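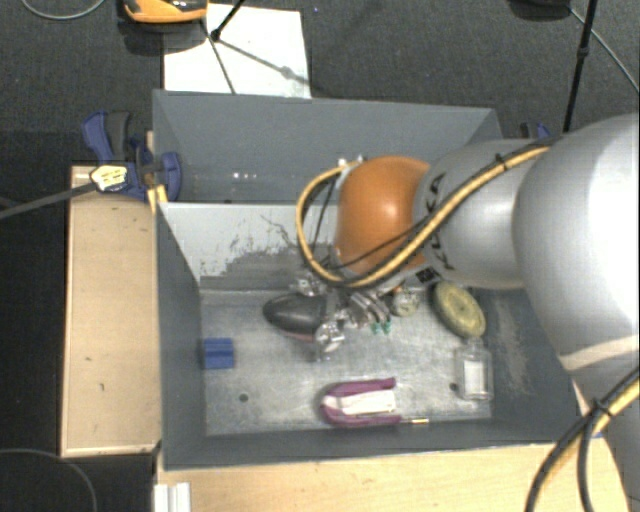 Which items belong in the Madum small objects list?

Anything that fits in one hand and can be set down without breaking: blocks, small bottles, household odds and ends.

Madum object list, README

The list has 500 entries, grouped into 33 kinds of object. Each entry gives a name, main colour, weight in grams and longest side. Sizes were taken with a ruler, so treat the last digit with care.

Files
objects.csv: one row per object
kinds.csv: names of the kinds
notes.txt: spelling changes in version 4

Send corrections to the Hanutine store.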